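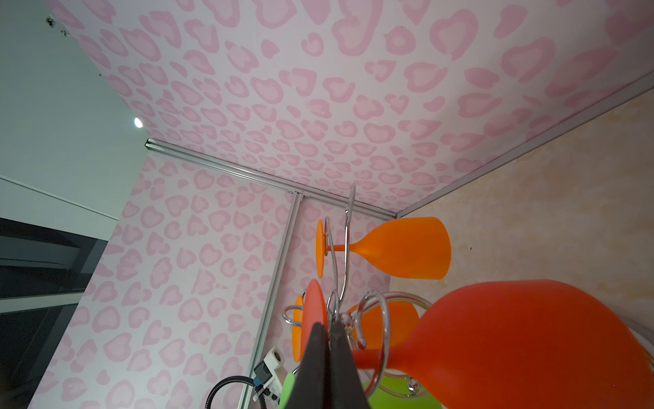
Cestley glassware show promises more than it can store

August 17, 2019

The housewares store Zulari, in downtown Cestley, has given over its front room to colored stemware for the next few weeks, and would like shoppers to believe the dull clear wine glass is finished. Goblets are held on curving chrome wire racks against pink wallpaper printed with heart-shaped leopard spots. The pattern is called Daza, it is sold by the roll, and the store says it goes with everything. That is a bold thing to say about leopard spots.

The racks are the real sales pitch. At $23 apiece, they are meant to free up cabinet space by keeping stemmed glasses out on the counter. Whether they free up anything is another question. A rack takes up room too, and glasses left out in a working kitchen collect dust and grease. The store's leaflet suggests a quick rinse before guests arrive – a chore the cabinet never asked for.

The leaflet also traces the look to "the cheerful tables of 1940" but gives no source. Asked for one, the store sent a second copy of the leaflet.

A set of goblets costs $17 more than the plain set on the next shelf. Zulari says they are safe in the dishwasher, though the care card in the box recommends washing by hand.

The display stays up until the end of September. Vimis, the housewares shop across the street, still sells clear glasses and has no plans to change its wallpaper.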